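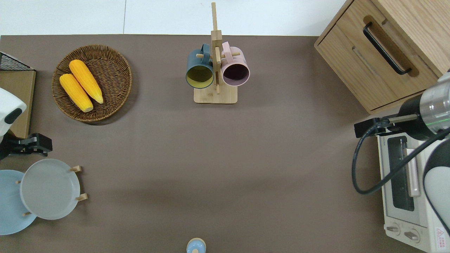 When people argue about robots at work, they usually argue about how many jobs will be left. I run the lunch counter at Fistwood, where we feed 141 people a day, and I'd like to argue about something smaller: who decides where the plates go.

Last March the company that owns our building asked if we would help plan a machine for the back kitchen. It would do the light handling. Plates in and out of the rack, mugs on and off their hooks, food moved from a basket to the oven. My first thought was that I'd be glad to see that work go. I have put away enough mugs.

Then I asked the four people on my crew to write down what they do while they put things away. Yuzuki Okabe, who has worked the closing shift at our Lidby site for years, filled two pages. She checks rims for chips. She notices that we're short on mugs before the morning rush. She uses those minutes to tell the new hire what went wrong at noon. None of it is in her job description, and none of it would show up in a study of how long it takes to stack a rack.

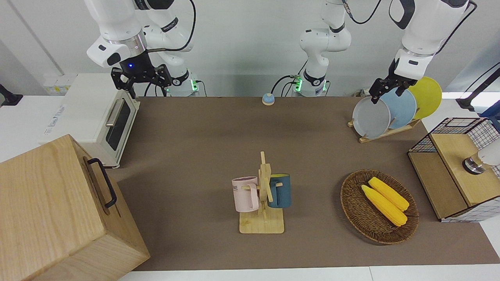 Two arms at the table, with the left gripper over the plate rack.

I'm not against the machine. Standing at a sink for a whole shift is hard on the back and the hands, and I have lost good workers to it. If an arm can take the plates, let it. But the checking and the talking have to go somewhere, and they need paid time. At Zabala, where a friend of mine manages the cafeteria, the hours were cut by 21 a week before anyone asked what had been done in them. The chipped cups started reaching customers within a month.

There is also the matter of the room. A person works around a mug left in the wrong spot without thinking about it. Once a machine shares the counter, the staff may be asked to keep everything where it expects to find it. That is a new task, and a dull one, and it should be counted as work.

So my request to the owners is plain. Keep the crew's hours as they are for the first 100 days. Let the people who close the kitchen write the list of what the arm does and change it when it doesn't suit them. After that we can talk about the schedule, with Yuzuki at the table.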